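Print | E-mail this page

Inent Paired Hand Gripper Kit
Supplied by Orkham

The Inent kit is a pair of hand-held parallel grippers for recording two-handed manipulation demonstrations. One unit goes on each hand. The operator does the task directly at the bench, with no robot present, and the recordings are used later to train a policy for a two-arm cell fitted with the matching Brimanard end effector.

Left and right units share the same jaw set and linkage. Only the hand strap and the cable exit differ. Jaw opening is logged on the same clock as the wrist camera, and pose comes from the optical tracking system through a marker plate on the back of each hand. The wrist camera looks forward over the jaws, so the contact area stays in view for most grasps.

The linkage is matte black with brass-colored eyelets at the arm ends. The jaw block is narrow enough to approach the side of a picture frame lying flat, one of the objects in the Dlamini practice set.
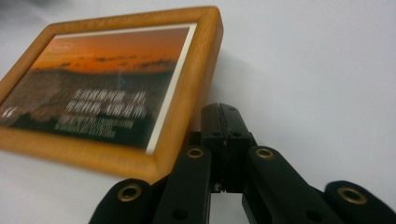 One buyer reports that thick rounded edges gave his team more trouble than thin ones at first, with the jaws riding up over the profile when the operator came in too high. He suggests a low approach with both wrists level and a full stop before closing. We have added the stop to the operator sheet. It also makes the start of each grasp easier to find in the log.

Bench layout

Use a flat, light-colored board on a rigid table. The board gives the wrist cameras a plain background and keeps the working area the same between sessions. Place the object near the middle and vary its rotation from one recording to the next. A diagonal start is useful because the two hands can't simply mirror each other along the table edge.

Run both unit cables back along the forearms and off the near edge of the table. Leave enough slack for a full reach. A cable pulled tight at the wrist will shift the strap, and the marker offset will have to be measured again.
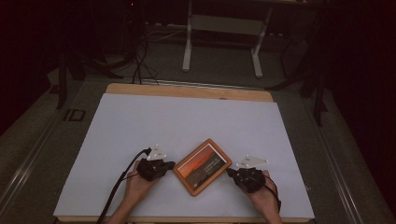

Can one unit be used alone?
A single unit records normally if the other is disabled in the Inent setup menu. The session file will then hold one hand stream, and the Brimanard two-arm export will be unavailable for that session.

Care and wear parts

Inspect the jaw faces before each session. Fibers, tape residue and loose packing material collect in the seam and change the zero reading for jaw opening. Open the jaws fully, pull debris out with plastic tweezers, and wipe the faces with a dry lint-free cloth. Do not use solvent on the pads. Close the jaws on nothing and run the zero check again.

Pads are rated for 1,000 closing cycles at full grip and are sold in packs of 24. The linkage pivots need no oil. If an arm feels stiff, stop and return the unit, as the pivot screws are set at the factory.
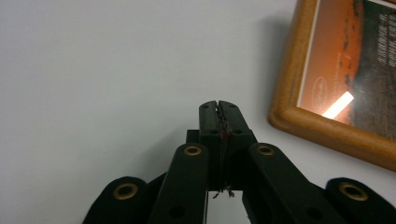 Inent jaws, closed. Dark fibrous debris in the seam.

Tracking check

Put both units on and hold them to either side of the object before starting the first recording. Both marker plates should be reported by the tracker at this position. If one drops out, move a tracking camera. Do not bend the plate. Tilt each wrist through its working range and watch for loss at the ends of travel. Dark surroundings are acceptable to the tracker, but the wrist cameras need even light on the board.
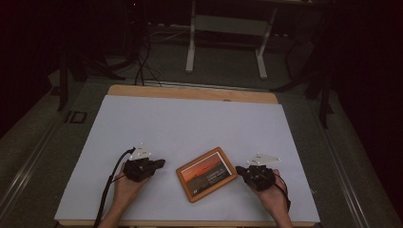
SPECIFICATIONS AND ORDERING

Configuration: one left unit, one right unit
Sample rate, jaw opening: 100 Hz
Cable length: 195 cm per unit
Marker plates: one per hand, white, triangular
Replacement pads: pack of 24
Export: Inent session file, Brimanard two-arm

Tracking cameras, table and board are not included. The Dlamini practice set is ordered separately. Kits ship from Orkham with the zero check already run, but repeat it after unpacking.

Print | E-mail this page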